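How to Oil a Cutting Board Without Making a Career of It

Skill level: can hold a rag
Hands-on time: 6 minutes, spread over 2 days

I ruined my first maple board by loving it. I read a forum thread, bought four kinds of oil, and ended up with a slab that smelled like a salad bar and stuck to the counter. The method below is duller and it works.

What you need

Food-grade mineral oil. The drugstore kind is fine. I use Sterik because the cap doesn't leak in the drawer.
Two lint-free rags. Old T-shirts count. Old towels don't, unless you want a furry board.
Sandpaper, 220 grit.
Board cream with beeswax in it, if you're feeling fancy.

Skip the olive oil. It goes rancid, and you will spend a week accusing the refrigerator.

Step 1. Wash it and leave it alone

Hot water, dish soap, both sides. Wipe it down, then stand the board on its edge overnight so air gets to both faces. A board dried flat on the counter will cup, and a cupped board rocks every time you go near an onion. If you're starting Monday after dinner, you're oiling Tuesday. Go watch something.

Step 2. Sand, a little

Run your palm over the surface. If it feels fuzzy, sand lightly, always with the grain. Stop when it's smooth. You are not trying to reach the other side. Wipe off the dust with a barely damp rag and give it an hour.
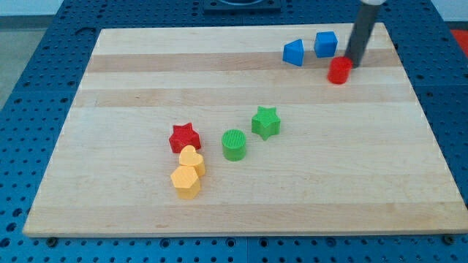 Light maple with a darker stripe. On a board like this, sand lengthwise, the way the grain goes.

Step 3. Oil

Pour a puddle the size of a pancake in the middle and push it outward with the rag. Do the top, the bottom and all the sides. People forget the end grain, where a board drinks the most and cracks first. Keep adding until it looks wet all over — wetter than seems polite.

Leave it overnight, on its edge again, with something under it that you don't care about. In the morning wipe off whatever is still sitting on the surface. If the board feels tacky, you didn't wipe enough. Wipe again.

Step 4. Cream (optional)

Rub in a thin coat, wait twenty minutes, buff. Thin means thin. My neighbor Shu-fen Ng used half a tin of the stuff and her bread slid into the sink.

How often?

When water stops beading and starts soaking in. For me that's once a month in winter, less in summer. A brand-new board wants a few rounds in its first couple of weeks.

About the dishwasher

No.

Comments (2)

Bok-nam Tak: Can I use walnut oil?
Reply: If it's the kind that hardens and nobody you feed has a nut allergy, yes. Give it several days to cure before you cut anything.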